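Household Storage and Sorting
Unit 2: Mixed Small Items
Instructor: Eusebio Prieto

Reading for this unit: Bellham, chapter on open containers, through page 68. The Cabello worksheet is due at the start of lab.

Last unit dealt with items that come in sets, such as flatware, socks and jars with matching lids. Sorting those is mostly a matter of finding the rest of the set. Mixed small items are harder. They collect in trays, drawers and bins near the door or the bathroom, and they have little in common except size.

We use three questions for each item, in this order.

Who uses it, and where? A brush goes back to the bedroom or bathroom. A toy goes back to the play area.

What is its shape? Flat-sided items stack and stay where they are put. Round ones roll and need a divider or a small box of their own. Long items set the minimum length of the compartment - measure these first.

Can it be damaged, or damage something else? Glass and anything that might be glass is kept apart from hard plastic blocks. Bristles pick up dust and lint, so brushes are not stored on a dirty surface. 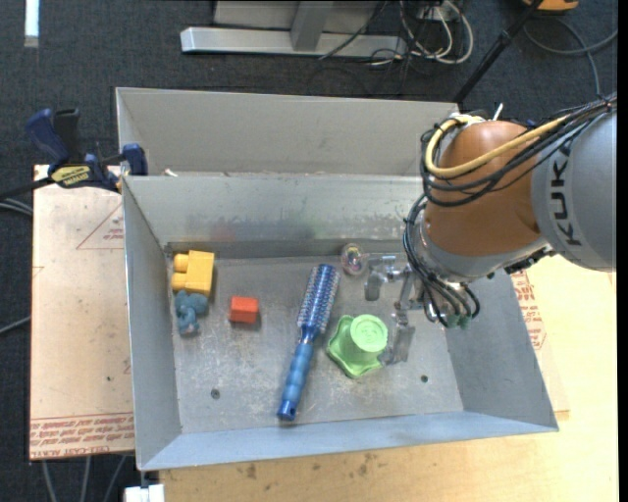 Figure 1. Mixed items in a metal tray: toy block, small cube, lumpy toy, round hairbrush, green plastic piece, clear ball.

The hairbrush in Figure 1 is the only one of the six with an obvious place in a grooming drawer. The yellow block and the red-orange cube can share a box. The clear ball looks like glass and should be treated as glass until you have handled it. Students disagree every term about the green piece with the flower-shaped base. If you can't name an item, sort it by shape and put it in the "ask" box.

Note the floor of the tray as well. It is scuffed and dusty, and a tray in that state gets wiped before anything is put back.

Lab: each pair gets a Parnia drawer insert with 18 compartments and one bag of mixed items. Sort the bag, label the compartments you used, and write one line on any item you moved more than once. Leave the insert on the bench for grading.

Next unit: cords and chargers. Read the Steletti handout before class.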